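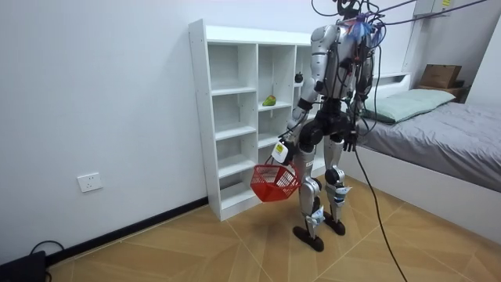 A comment under the previous version of this page read: "The form let me pay for dinner, bed and breakfast, and two days later I was told there were no rooms left. Why does the form not know?" The form did not know because it had been set up with one limit for the whole event and none for the rooms. The steps below set both limits, and then cover the waiting list, which has to follow the same split.

Last revised 2022-05-12. Screens and menu names are those of Brasix, the booking system used for the Tollon conference. Other systems use different words for the same settings.

## What you need before you start

- The signed contract from the venue, with the number of bedrooms held and the date on which unsold rooms go back.
- The seating limit for the main room in the layout you will use. The limit for rows of chairs is higher than the limit for tables, and venues often quote the first.
- The price of each ticket, including VAT where it applies.
- An administrator login. An editor login can change wording but not limits.

The worked figures are for Pamwood, where the main room takes 70 with tables and the contract holds 30 bedrooms, all single occupancy. The event runs for 2 days.

## Set the limits

1. Open the event and choose Capacity. Enter 70 under Event total. This counts everyone who needs a seat, so speakers who stay to hear the other sessions are included. Take them off the total now if they will not be booking through the form.
2. Choose Shared items, then Add. Name the item "Bedroom" and enter 30 as the quantity.
3. Choose Tickets. Create the residential ticket and the non-residential ticket. Leave the limit on each ticket blank. A limit entered here is applied as well as the event total, and the lower of the two wins without any message on screen.
4. Open the residential ticket, choose Uses shared items, and tick Bedroom. Set the number used to one.
5. Save, then go back to Capacity and check that the summary line shows the bedroom count and the event total separately. If only the total appears, the shared item has been saved as a draft. Open it and choose Publish.

If organisers or helpers are staying overnight, reduce the bedroom quantity by that number before sales open. Do not book them in on free residential tickets. Free tickets are missed out of the rooming list export unless the "Include nil value" box is ticked each time.

## Set how long an unpaid booking is held

Brasix holds a place from the moment the delegate presses Continue. The default hold is long enough for card payments. Invoice bookings are different: the place stays held until the invoice is paid or cancelled by hand.

Under Payment, choose Invoice and set an expiry. Agree the period with whoever raises your invoices. For Tollon, invoices go out through Yeoh, and the expiry is counted from the invoice date, not the booking date. Select "Invoice date" from the drop-down list if you have a similar arrangement.

An expired invoice releases the seat and the bedroom together. The delegate gets an automatic email. Edit the standard wording, which says the booking has been "declined" and causes complaints.

## Set up the waiting lists

One list per ticket type is needed. With a single list, the system offers a released place to the person at the top, whichever ticket they wanted, and a person who needs a bedroom may be offered a seat only.

1. Choose Waiting list, then Separate lists by ticket.
2. Set offers to Manual for the residential list. Set them to Automatic for the non-residential list.
3. Enter the offer period. A short period is suitable in the last week before the event.
4. Turn on "Allow on list while holding another ticket". Some people will buy the non-residential ticket and wait for a bedroom. Without this setting they are removed from the list when they pay.
5. When such a person accepts a bedroom, use Upgrade on their existing booking. Selling them a second ticket uses two seats.

When rooms sell out, the residential ticket shows "Sold out" and the other stays on sale. Add a line to the ticket description saying that places without accommodation are still available. Put the same line on the event web page, as the two are not linked. 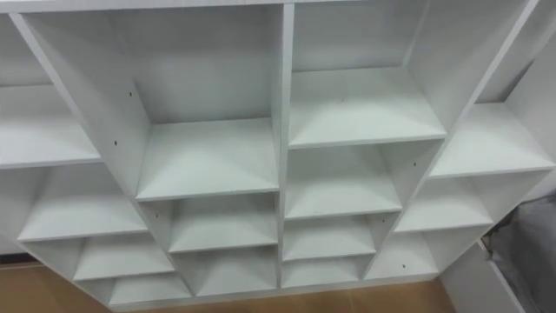

## Test before opening sales

Use test mode. Bookings made in it are deleted when you leave, but the emails are really sent, so use your own address.

- Set the bedroom quantity to one. Book one residential ticket and try to book another. The second should be refused and the waiting list offered.
- With the bedroom gone, book a non-residential ticket. It should go through.
- Cancel the residential booking. The bedroom should return to stock and no automatic offer should be sent.
- Put the quantity back to its proper figure. This is the step most often left out.

## Returning rooms to the venue

Most contracts allow unsold rooms to go back without charge up to a set date. For a conference in July, expect that date to fall in the spring.

On the morning of the release date, export the rooming list and count paid and held bookings. Lower the bedroom quantity to that count first, then write to the venue. Done in the other order, a room can be sold between the email and the change.

Ask for written confirmation of the new number and attach it to the event under Documents.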